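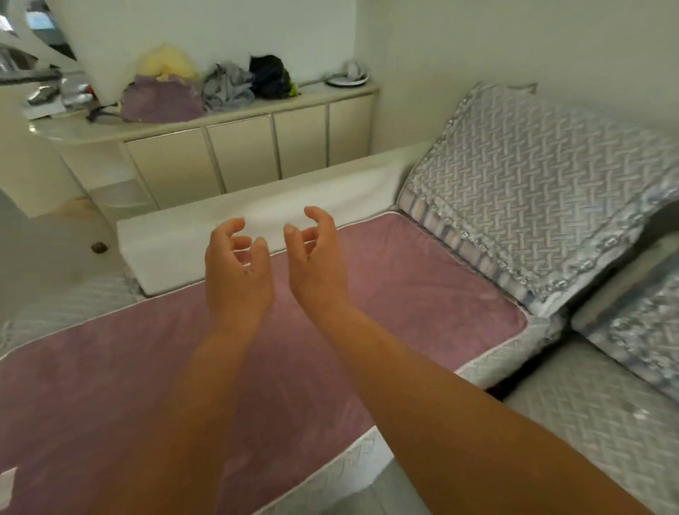
Celebrity News

Caoimhe Hegarty is engaged! Her agency confirmed it on Thursday in a very short statement, only three sentences. I will put everything I know in this thread, because many of you asked me and I cannot answer all the messages.

The statement says she and Eamon Kavanagh "have promised to spend their lives together" and that the wedding will be small. No date is given. It also asks people to please not visit the family home in Brennan.

For those who do not follow Irish drama: Caoimhe is the younger sister in Sillisetti, the one who runs the ferry office. Eamon is not an actor. He composed the music for the second season, and before that he played in a band called Vondix. I have their only record. It is quite loud.

They met at the recording of the theme song. She told this story on the radio in January, but at that time she called him "a person from the music department". We all understood later, of course.
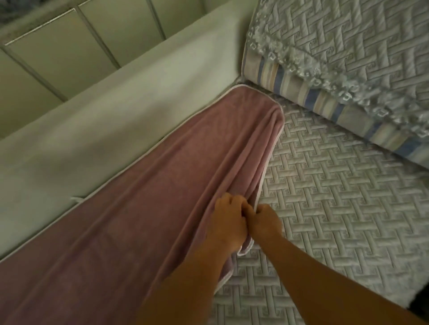
Some accounts write that they have been together for nine years. This is wrong. Nine years is how long she has been with her agency. Somebody mixed the two numbers and now it is everywhere. Please check before you repost.

About the ring: there is no photo of the ring. The one you see with the green stone is from an episode of season one. I recognized it immediately, it is the ring from the pawn shop.

The wedding list. One magazine says 200 guests, another one says 60. The agency only says "family and close friends". I would believe 60 more easily, she has always been private -- she did not even have a party when the show ended.

Will she continue to work? Yes. The filming of Flirari starts as planned and she still has the main role. The agency wrote this in the last sentence, I think because they knew everybody would worry.

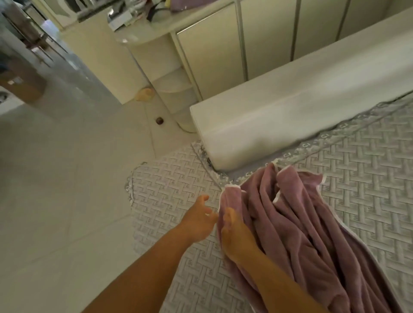
Eamon also posted something on his own page. It was one line, "She said yes, I am still sitting down." When I looked in the morning it had 128 comments, and her TV mother from Sillisetti had left a row of hearts. I was a little emotional, I admit it.

Small correction to my second post. A follower from Ireland writes to me that the family home is outside Brennan, on the road to the lake. Thank you, and let us leave them in peace in any case.

I am translating the full radio interview now for those who need it in Spanish. It is long and she speaks fast, so maybe I post it in two parts. First part tonight after 9 if my internet is good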